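Search this journal

Enter keywords Go

June 9, 2023 | Meifang Tian

0 comments 55 shares

4.2 What a clear desk is taken to prove

The claim most often repeated in the tidying literature is that a person works better at a cleared surface. We went into the Pedmont study half expecting to repeat it. After reading 164 desk diaries we are less sure that the claim means anything, and we doubt that the earlier Droken survey, which put it in its title, tested it at all.

The trouble starts with the word "clear." Our raters were told to score a desk as clear when no loose papers, cups or tools had been left on it. They were given no rule for lamps. Some raters treated a lamp as part of the furniture, and others marked it as clutter, on the grounds that its base takes up room that could be used for writing. Of the 400 desk ratings, 70 changed category once we settled the point. A finding that moves that much on the strength of a lamp should be held loosely.

Nor did raters agree about wear. A white top shows every scuff and smudge, and several diary keepers called such a desk "messy" on days when they had put everything away. Figure 3 gives a fair idea of the problem: a white tabletop with faint gray scuffs and light, pencil-like grid lines, a light wooden trim strip along its far edge, and a white lamp on a round base. Two raters could look at the marks on that top and disagree, and under the Droken scale both would be right.

Wasier's reply, that marks are dirt and dirt is a separate question, does not help much. Diary keepers did not keep the two apart. They wiped when they tidied and tidied when they wiped, and their entries from April seldom say which came first. We see no way to pull the effects apart from the diaries alone.

Figure 3. Desk with a white top and a round-based lamp.
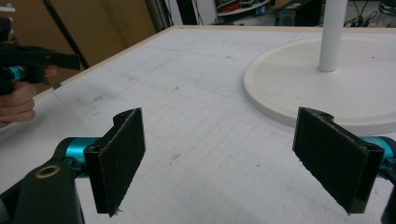

We therefore report the clear-desk scores with the lamp left out and the marks ignored, as the Mathew scale does, and we make no claim that this is what the diary keepers meant by the word.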